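Where Small Things End Up: Sorting on a Shared Worktable

Project report, Household and Workplace Organization
Marta Panasiuk

Background

Most advice on tidying a work surface comes down to buying containers. The Larkusik method, which our class was asked to evaluate, is a little more specific. It says that a shared table should have open containers along its far edge, that each container should hold one kind of thing, and that anything left in the middle of the table at the end of a session should be put in a container within two minutes. The booklet promises that a table set up this way will "stay clear on its own." I did not believe this when I read it and I only partly believe it now.

The class handout compares Larkusik with an older approach called Brundasus, where everything goes into one large lidded bin and gets sorted once a month. Brundasus has a bad reputation among the people who write about storage. I could not find a reason for this in any of the readings except that the results look messy.

What I wanted to find out

The claim I picked to test was the one about open containers. Larkusik says that people put things away more often when they can see into the container and do not have to lift a lid. It sounds sensible, but the booklet backs it up with a single survey, and the survey asked people what they thought they did. Asking someone whether they put things away is a poor way of learning whether they put things away.

I also wanted to look at what happens with objects that do not belong to a category. The booklet's examples are all pens, paper clips and screws. A real table collects odder things than that, and most of them come one at a time.

Setup

The containers go at the back so that the middle stays free for work. I kept to open baskets in two types, wire mesh and slotted plastic. Mesh is easy to see into from above, but small items catch in the grid and thin ones slip through. Slotted plastic has the same problem with thin items, only less of it. The yellow color was a choice on my part. The booklet recommends matching neutrals, and I think that is a mistake, because baskets that all look alike have to be labeled and then somebody has to read the labels.

A first aid pouch also stands in the back row. It was not part of the method. I counted it as a container at first and then stopped, as it already has its own contents and should not be used for anything else. 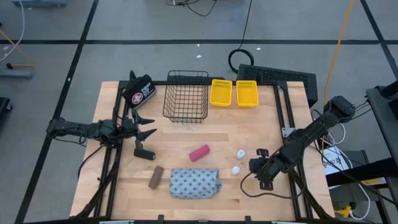

Does a loose item need its own basket if there is only one of it?

It should go in with whatever it is used alongside, even if the two have nothing else in common. A basket for a single item wastes space at the back of the table, and people soon start dropping other things into it.

Results

The open baskets did get used. I am less sure that openness was the reason. During the first half of the project the baskets were new, and everyone at the table knew I was going to write about them. By the second half, in October, things were being left in the middle again, mostly round ones. Cylinders are a nuisance on a flat surface. A roller laid down on its side can travel, and people pick it up, look for a category that fits, fail to find one and set it back down. The two-minute rule made no difference to this. The delay came from deciding, and a time limit does not help with deciding – it only makes people put the thing in the nearest basket.

The nearest basket was a real effect, and the booklet does not mention it at all. Whatever stood closest to a person's usual seat filled up first, regardless of what it was meant to hold.

Weak points

I had one table and no comparison table with lidded boxes, so I cannot say that lids would have done worse. I would also not trust my own notes from the last sessions, which are short and were written after I had begun to expect a certain answer. A fair test would swap the baskets from side to side halfway through and would be recorded by someone who had not read the booklet.

For a table like ours I would keep the open baskets, drop the time limit, and set aside one basket for things without a category, to be emptied at the end of each month. That last part is taken from Brundasus.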